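Search this encyclopedia Go Advanced
Article last revised in September by Nathalie Jacobs

Break corner

A break corner is a part of a larger workroom, workshop or office which is set aside for sitting down, drinking water and talking. It differs from a break room in that it has no door and usually no walls of its own. The name is used mostly in small firms and schools. In older Floltbridge usage the same thing was called a "sitting end", because it was normally placed at the end of a long working hall.

Origin

The break corner came into common use when workshops moved out of buildings with many small rooms and into single large halls. In such a hall it was costly to build a separate room, and the staff sat on whatever stood near the wall. The furniture maker Amândio Cardoso, who worked in Ledimton, is often given credit for the first sofa sold for this purpose. His model, the Hutapea, had a narrow seat and thin legs, so that a broom could pass under it. It was sold with 4 cushions, and a customer could order more. Cardoso's order book lists 1089 pieces, but it is not known how many of these were sofas and how many were only spare covers.

Furniture

The sofa is the main piece. It is placed with its back against a wall, which keeps the walking space free and gives the person who sits a view of the room. Strong colours such as orange, red or mustard are preferred in rooms with white walls. A plain grey sofa is cheaper to replace in parts, but many users find it sad.

Loose cushions serve two purposes. The large ones are put upright against the back, and the small ones are used for the arms or the lower back. A set in one colour is often broken by one cushion of another kind, for instance striped. A throw blanket may be laid across the seat. It protects the fabric, and it can be taken away and washed when the sofa itself can not.

Tables are less common than one would expect. In a narrow corner a low table is soon hit by knees and boxes, and many places do without it.
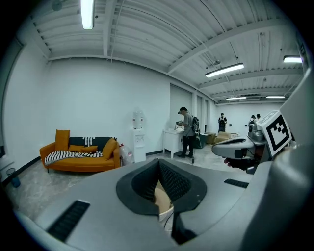
Drinking water is the second fixed element. Where there is no pipe near the wall, a dispenser with an inverted bottle is used. The bottle is pushed neck down into the top of the machine, and the water runs into a small tank as air goes up. Most dispensers have 2 taps, one for cold and one for hot or room-temperature water. A full bottle is heavy, and it is advised that the person who changes it bends the knees and wipes the neck before lifting. Spare bottles should stand in the shade, as sunlight helps algae to grow in clear plastic.

A waste bin is kept close to the wall, within reach of the dispenser if paper cups are used. A small bin has to be emptied each evening. A cabinet for cups, tea and cleaning cloths may stand further along the same wall.

Light and ceiling

A corner in a former hall often shares the lighting of the whole space, commonly fluorescent tubes hung under an open ceiling of beams and metal decking. This light is good for work and rather hard for rest. Some firms add a floor lamp beside the sofa. Others paint the ceiling white, which spreads the light more softly and makes the pipes and beams less noticeable. Sound is a more difficult matter — hard ceilings return every voice, and a sofa with many cushions absorbs only a little of it.

Care

Cushion covers with a zip are washed inside out, and dark covers are washed apart from orange or red ones for the first times. Seat fabric is brushed or vacuumed along the weave. The dispenser needs to be cleaned inside at regular intervals, following the instructions of its maker, and the drip tray should be rinsed more often than that.

In Ledimton

The town museum in Ledimton keeps a Hutapea sofa with its first covers, together with 13 loose cushions from several owners. It was given by the Zaster printing works after the firm left its hall in Floltbridge. One armrest is a later repair.

See also: Water dispenser; Throw blanket; Open-plan office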